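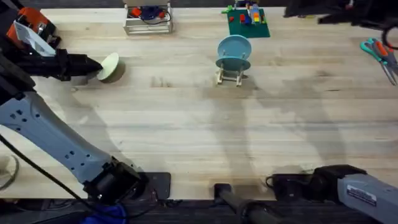 3. Loading and Using the Rack

Search manuals Enter model name Go
Home Products Manuals Spare Parts Contact

This section covers the Halgate small wooden dish rack in everyday use. Assembly is in Section 2. Care of the wood is in Section 4.

3.1 Choosing a spot

1. Set the rack on a flat, level surface such as a table or counter. Keep it back from the edge.

2. Turn the rack so the open side of the slots faces the hand you use to put plates away. Leave enough room on that side to bring a plate in without tipping it.

3. Press down lightly on each corner of the base. If the rack rocks, turn it a quarter turn and try again. A rack that still rocks on a level surface was put together out of square. Go back to Section 2, loosen the joints, and refit them.

4. On a wooden tabletop or butcher block, put a tray or folded towel under the rack before you load wet dishes. The rack has no drip tray of its own. One is sold separately under the name Cendum.

CAUTION: Water left standing under the base can stain an unsealed wood surface. Wipe up puddles as you see them.

3.2 Loading plates

1. Shake off loose water over the sink.

2. Hold the plate upright by its rim, with the bottom of the plate clear of the posts.

3. Lower it straight down into a slot until the rim rests on the base. Do not slide it in from the side.

4. Let go slowly. A slight lean is normal. The plate should rest against the uprights and stay put when you take your hand away.

5. Start with a slot near one end and work toward the other. Face all the plates the same way.

6. With mixed sizes, put the largest plates at the back. A small plate behind a large one is hard to reach and will often get knocked when the large one comes out.
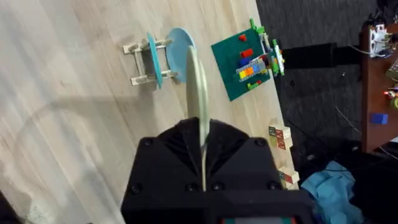
7. Keep the next plate on its edge as you carry it over, and line it up with an empty slot before you lower it. If the rim catches on a post, lift the plate clear and start again.

8. If you are leaving dishes to air dry, skip a slot between plates wherever you have the space. Deep plates need the gap more than flat ones do, as their rims can touch and hold water between them.

NOTE: A plate leaned against the outside of the rack is not supported. The base has nothing to catch the rim there, and a bump to the table can make the plate slide. Use a slot, or lay the plate flat.

CAUTION: Do not load heavy stoneware, cast iron, or cutting boards. Maximum total load is 3 kg. Do not stack a second rack on top.

3.3 Unloading

1. Check that the plates are dry at the lower rim, where they meet the base. This part dries last.

2. Take plates out in the opposite order from loading.

3. Lift straight up until the plate is clear of the posts, then tilt it toward you.

4. Leave the rack empty for at least 2 hours a day so the wood can dry through. Overnight is fine.

3.4 Using the rack with children's dishes

Lightweight plates, including most plastic ones, fit the same slots but sit less firmly than ceramic. They may tip if the rack is moved, so unload them first. Never carry the rack with plates in it, whatever they are made of.

If the rack shares a table with toys, craft supplies, or building bricks, keep a hand's width clear on all sides. Small pieces can get under the base and make the rack unsteady. Look underneath before loading if the table has been used for play.

3.5 Common problems

Plate falls forward. The slot is too wide for it. Turn the plate around so the hollow side faces the other way, or try a slot nearer the end.

Plate sticks between posts. Ease it up from both sides of the rim. Do not pull on one post.

Post feels loose. Stop using that slot. Push the post down by hand until it seats. If it comes loose again, see Section 4 for gluing, or order a replacement from Stultau Spare Parts.

Dark marks on the base. Usually from water. Let the rack dry fully, then sand lightly with the grain and oil as shown in Section 4.

Previous: 2. Assembly Next: 4. Care of the Wood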